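Zivska 948 Worktop Jointing Jig
Supplied by Emberg Trade Tools, Flasuvcombe

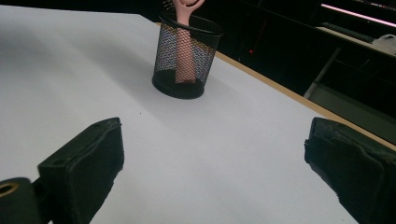
We stock a lot of jigs for kitchen fitters and most of them claim to turn out a perfect mitre first time. We don't believe that of any of them, and we won't say it of this one. What we will say is that the 948 is flat, stiff and properly marked, and that a fitter who can already handle a router will get a decent joint from it.

What it does
Cuts male and female joints in laminate and solid timber worktops, plus the recesses for connecting bolts on the underside. The maker also lists corner radius and peninsula cuts. The radius guide is fine. The peninsula guide is short, and you will have to move the jig partway through, so clamp it well.

What's in the box
Jig
Three locating pins
Printed instructions
Canvas bag

Cutter and guide bush are sold separately. We think a jig at this price ought to come with a bush, and we have told Zivska so.

About the "lifetime accuracy" claim
The maker's leaflet says the template keeps its accuracy for 3,000 joints. We asked how that was tested and are still waiting for a proper answer. Évan Tessier, who runs our trade counter, puts the useful life nearer 2,000 if the jig lives in the back of a van, and less if you let the bush chew the slot. Treat both as opinions.

948 or Chevalier?
The Chevalier jig is lighter and costs less. Its pins are a looser fit, and on a long run that shows up as a gap at the back edge. If you fit one kitchen a year, buy the Chevalier, or hire. We hire out the 948 by the day from the Flasuvcombe counter.

Delivery and returns
Orders go out within 9 working days. Unused jigs can come back in their original packing. Once it has been cut with, it's yours, unless it is faulty.

Spare pins are kept in stock. The instructions were revised in July and the older sheet has the left-hand and right-hand diagrams swapped, so ask us for a new copy if you buy second-hand.

Page last checked 2 January 2024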